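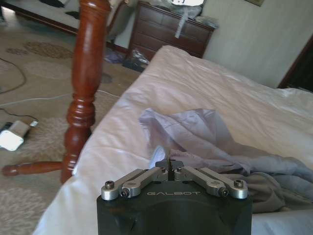
Guest room check, Vornora House, second floor
Checked by: Hui-mei Pan
Month: April

1. Smoke alarm – OK. Test button pressed, sound is clear also in the corridor.

2. Door closer – NOT OK. Door stays open by a hand width. Please adjust before next guests.

3. Window limiter – OK. Opens to 100 mm and stops. The screw on the left side was a little loose, I tightened it.

4. Bedside lamps – OK. One plug is old type, it can stay until summer.

5. Electric heater (Dridetti, 2 kW) – Cable is good. Curtain hangs too near, please use the tie-back. Asked already in the last check.

6. Escape plan on door – NOT OK. It shows still the old stairs. New print is ordered from Szűcs, order 615.

7. Bathroom floor – OK, but the mat has lost its rubber in one corner. Replace.

8. Hot water – 3,000 liter tank was serviced by Gavau, the paper is in the office folder. I did not measure at the tap, thermometer had no battery.

Room can be used after points 2 and 6 are done. Please sign next to each one.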